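I finally made it to the pottery show at the Rotthorpe hall, and I've been meaning to write it up ever since we got home (the drive back through Bilmont took forever, but that's another story!). Anežka Skála had 40 pots on the long tables this year, mostly salt glaze, and a few of the big ash-glazed jars she started making in December.
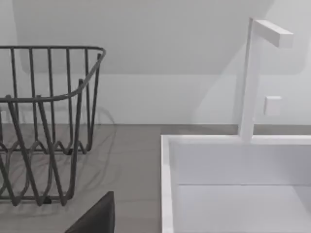 The jars

I went straight to these, of course. They're taller than I expected, with that runny green on the shoulders that I have tried and failed to get in my own kiln for years. She was kind enough to let me pick one up, and it was so much lighter than it looked that I nearly tipped over backward. 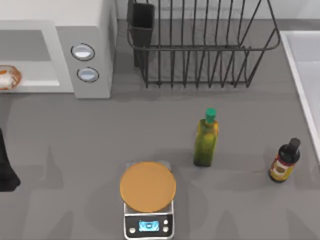

White microwave, two dials.

Zdislava Murín gave the Saturday talk, and I stayed for all of it even though the chairs were awful. She spoke about the old Tichý workshop, which was already firing in 1741, and she passed around a little broken saucer so we could feel the foot ring with our thumbs. I love it when people let you touch things. She thinks the clay came from the riverbank and

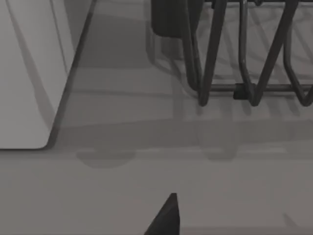
was dug in the fall, then left out to freeze all winter before anyone used it. I might try that with the bucket behind my shed, if I can remember to leave it alone.

I did buy something, a squat brown teapot from the Collis table for 134, which is more than I meant to spend, but it pours so nicely! There were only 14 of them and they were going fast. 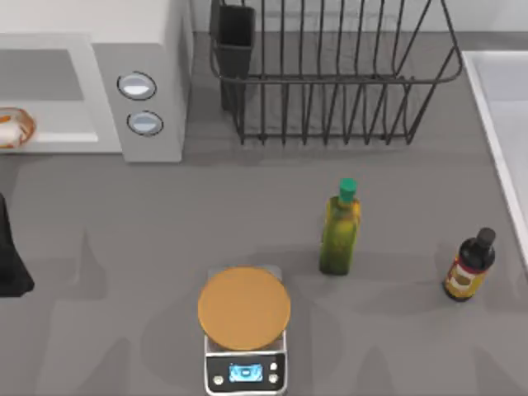
The microwave again, knobs and all.

The show stays up through next weekend, so do go if you're close by, and get there before lunch if you want parking.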